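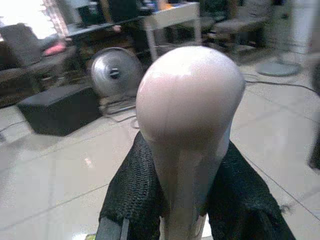

Short Stories > Readers' Fiction
14 comments | 63 shares

The Palomino

My aunt Irja left me a caravan, a jar of foreign coins and 2,158 jigsaw pieces in a pillowcase. I know it was 2,158 because she'd written it on a luggage label and tied it round the neck of the thing, with a note underneath saying should be 2,160, sorry.

I'd met her perhaps seven times in my life. She was my mother's aunt really, Irja Honkanen, who'd come over to marry a man in Rorkton and then not married him, and stayed anyway, out of stubbornness, my mother said. She sent a card every Christmas with a drawing of a goose in it. I wrote back about half the time. So when the solicitor rang in March and said caravan, I thought he'd got the wrong person, and I said so, and he spelled my name out to me quite slowly until I gave in.

The caravan was a Palomino, cream with a brown stripe, on a site at Plovach Sands, last row before the dunes. I'd pictured something with a flat tyre and mushrooms growing out of it. It was spotless. There was a blue bedspread, a kettle, a row of paperbacks with the spines all cracked in the same place, and a folding table by the window with a sheet of hardboard on top, cut to fit. And the pillowcase, sitting on the bench seat like somebody's cat.

I only meant to stay the one night. I'd brought bin bags and a sandwich.

At half past six there was a knock and a man stood on the step holding a casserole dish with a tea towel over it. He was very tall and he had to stoop to look in.

"You're the niece," he said.

"Great-niece."

"Jarmo Nieminen. Three along. It's fish, you eat fish?"

I said I did. He came in without my asking him to, sat down on the bench, moved the pillowcase over a bit — gently, I noticed — and looked at the hardboard.

"You haven't started," he said.

"Started what?"

He looked at me as if I'd asked what the sea was for.

It took most of the casserole to get the story out of him, and even then I think he left the middle out. They'd bought the jigsaw together at a jumble sale, years back, no box, just the bag and a promise. Irja had wanted it because there wasn't a picture. Any fool could do one with a picture, she said. Every winter they did it on that bit of hardboard, and every spring she broke it up and put it back in the pillowcase, and they didn't speak about it again until the clocks changed.

"But then you know what it is," I said. "After the first time. You'd know the picture."

"Of course."

"So what is it?"

He wiped his mouth with the tea towel. "She'd haunt me," he said, and took his dish home.

Well, I had the edges out by midnight. I hadn't done a jigsaw since I was ten and off school with my tonsils, and I'd forgotten how it gets hold of you, how you say one more bit and then it's gone two and your neck's stuck. The edges were all a sort of brownish green. I rang work in the morning and told them there was a complication with the estate.

Jarmo came back at the same time the next evening with a loaf. He didn't help, exactly. He sat opposite and turned pieces face up, and now and again he'd put one finger on a piece and slide it an inch towards me, and look out of the window. I found this maddening for about an hour and after that I waited for it.

He talked more when his hands were busy. He told me Irja had worked on the ferries, and could gut a herring with her eyes shut, and had once walked out of a wedding breakfast because the best man was rude to a waitress. He told me she cheated at cards. I told him about the geese at Christmas, and he went quiet and slid me a piece of what turned into a sail.

"She did a hundred of those one year," he said. "Practising. Couldn't get the feet."

"She drew them out first?"

"For you, yes. On the backs of things. The site bulletin, the gas bill. She was no good at drawing, you know, so it took her from October."

I went and put the kettle on and stood with my back to him for a while. I'd kept two of those cards. I could see the two of them quite clearly, in the drawer with the takeaway menus, and I couldn't see any of the others at all.

By the fourth night I had a harbour. Nothing grand, a wall, some boats, a row of houses with their washing out. There was a name painted across the biggest shed, NIRKURARI, which I said out loud a few times in different ways until Jarmo asked me to stop.

"Is that where she was from?"

"No."

"Is it where you're from?"

"No. We looked for it once, in the library. We had all the atlases out. The girl had to ask us to go home." He turned over a piece of sky. "Irja decided it must be very small. She said when she retired she would go there and complain about the washing, it's been out since she bought it."

"Did she ever look again?"

"Why would she? We were there every winter."

I finished it at ten to four in the morning, on my own, with the wind going and the gas fire ticking. Two holes, as advertised. One was in the water, and you'd hardly have noticed. The other was on the harbour wall, where somebody was sitting with their legs over the side. I had the legs and a red skirt and one arm held out, and there was the back of another person next to her, a tall one in a dark coat. The hole was right where they'd have been holding hands, or not holding hands, or passing a bag of chips across.

I looked under the bench. I looked in the kettle, God help me. I took the cushions off and shook out all those paperbacks one at a time.

In the morning I went three along and knocked. He came to the door in a dressing gown and looked at my face, and then he reached up to the shelf behind him, above the coats, and took down a matchbox. He didn't open it. He held it against his chest with his big flat hand.

"She gave me that one," he said. "The first winter. She said it was in case I ever got ideas and tried to finish it without her."

"And the other? The water?"

"Oh, that one we just lost."

I asked if he wanted to come and put it in. He thought about it for so long that I heard his toaster go.

"You'll be here when the clocks change?" he said.

I've got a mortgage and a job in a town two hours away, and a cat who belongs mostly to next door. I said I supposed I would.

"Then break it up," said Jarmo, "and come in, your feet are wet."

Filed under: Short Stories, Family, By the Sea
Share this story | 14 comments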